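Parking Lot Fender Benders: A Talk With a Claims Adjuster

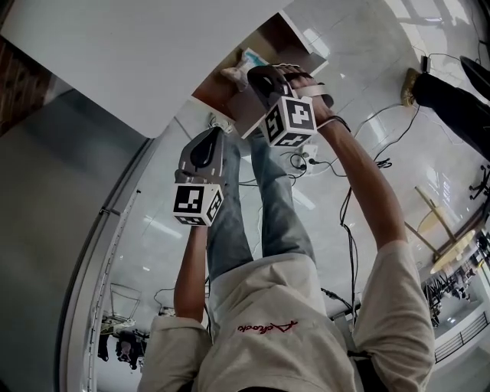 Most parking lot claims start in reverse gear, according to one adjuster at Londasell, the insurance office on the east side of Acuña. The adjuster has handled auto claims there for seven years and asked to go unnamed, as office policy requires.

"People think of the freeway as the dangerous part of the trip," the adjuster said. "What comes across my desk is a bumper and a cart return."

The busy stretch begins in November and runs until the stores finish with returns. The lot at the Cedell shopping center comes up often. Its rows are angled, and drivers who miss a turn tend to go the wrong way up the next row instead of looping back.

"Then somebody backs out looking in the direction traffic is supposed to come from," the adjuster said. "I can't always put that on one driver. If both cars were backing, we usually split it."

Drivers are often surprised by the cost. One recent claim involved a rear bumper with a sensor behind it. The shop, Uvero, wrote the repair at $1,501, and the paint was the small part of the bill. The sensor had to be replaced and then set up again.

Asked what helps a claim move along, the adjuster mentioned photos first. Take them before the cars are moved, if it is safe, and get the painted arrows on the pavement. Write down the row number. Ask inside whether the store keeps its camera recordings, and ask the same day.

"I had one where the store erased everything after two days. The customer called us on the third."

Hitting a parked car and leaving is still common. A note under the wiper is a start, the adjuster said, but paper blows away, and the driver should also tell the store and call the police non-emergency line.

As for choosing a spot, the adjuster parks far out and pulls through so the car faces forward.

"It's a longer walk. I've done it in 95-degree heat with frozen food. I still do it."

Claims can be reported by phone or at the front counter, which closes at 5 p.m.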